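Section 2: Before You Order - Planning and Budgeting Your Kitchen Bench

2 comments | 124 shares

Nusrat Gondal here. I wrote the Lilia set-up guide, and I'm putting the money part before the bolts part because I did it the other way at our Altholm site and blew through my April budget before the arm was even on its stand!

1. Write down the jobs first. Ours was putting plates away on a low shelf, so I priced everything around that one job. If yours is wiping or pouring, your list will look different (and probably cost more).

2. Measure the shelf, then pick the gripper. You want the fingers to fit under the counter lip with room to tilt a plate. I quoted the standard Giston fingers and the long ones side by side and went with standard.

Note: Put finger wrapping on the order as a consumable. White wrap creases and frays at the edges, and you'll want spare rolls in the drawer. 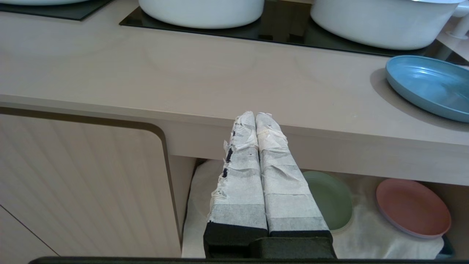
3. Budget for the furniture. A counter with an open shelf underneath is plenty to begin with. I asked Paquette for a quote on a full kitchen and nearly fell off my chair, so we bought one cabinet run and left the rest for next year.

4. Buy plastic plates, in more than one color. Pink, green and light blue are easy to tell apart on a white cloth - and get the cloth too, it's the cheapest thing on the whole list.

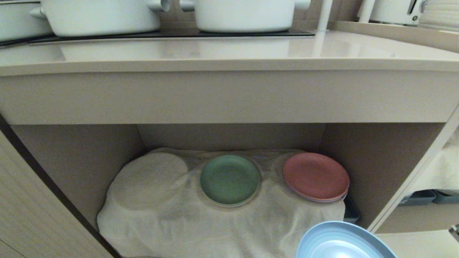
I'd also hold some money back for a second camera. We started with only the wrist one, and I ended up paying rush shipping on a head camera, which still annoys me.

Caution: Don't order the arm until you've checked the floor under the stand. Leveling feet are extra on the Lilia, and they ship separately.

5. Get your quotes in writing and check how long they're good for. Mine ran out while I was dithering over plates. Once everything is signed off, go on to Section 3 and unpack the base.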